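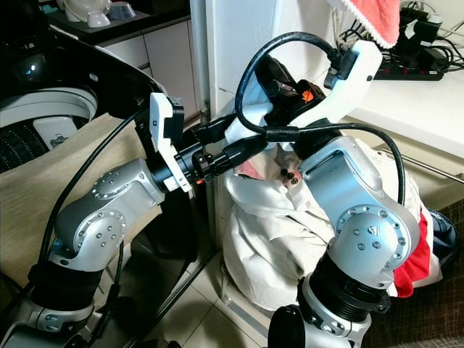

**Figure 3.** Bimanual cable handling seen from the head camera. The left gripper holds a black cable connector and the right gripper holds a black device housing.

### 4.2 Occlusion-aware state estimation for held cables

The planner in Section 3 assumes that the pose of both held objects is known in a common frame. In household settings this assumption is weak. The two fingertips come close together during an approach, the parts are dark, and the cable attached to one part can pass in front of the other (Fig. 3). Background clutter adds further black cables with the same width and reflectance as the one being manipulated.

We therefore split the estimate into two parts. The first is a rigid pose for each held object, obtained by composing the arm's forward kinematics with a grasp offset. The offset is initialized at closure and corrected whenever the head camera returns a segmentation with a confidence above the threshold τ. The second is a curve model of the cable, a chain of 2 cubic segments whose first control point is fixed to the rigid pose. Only cable pixels that connect to a held object through the segmentation mask are passed to the curve fit. This rule removes most background cables without a learned classifier, but it fails when a background cable crosses the held one at a shallow angle.

Pose corrections are gated. If an image update would move the grasp offset farther than the finger geometry permits, the update is dropped and the kinematic prediction is kept. After 300 ms without an accepted update, the controller lowers the approach speed and requests a new viewpoint from the torso planner.

We ran the estimator on the Kumstead set, which contains 589 bimanual approach sequences collected in furnished rooms. Nine were excluded for missing joint data, leaving 580. Sequences were labeled by two of the authors (Santoso and Nimri) with the Drirnix annotation tool, and disagreements were settled by a third (Qaisi).

Removing the gate had the largest effect of any ablation. Without it, the offset drifted toward whichever dark object was nearest in the image, and the planner then issued corrections of the wrong sign. Removing the curve model mattered less during the approach and more near contact, where cable stiffness pulls the connector out of line with the finger. Per-room results are given in Appendix B.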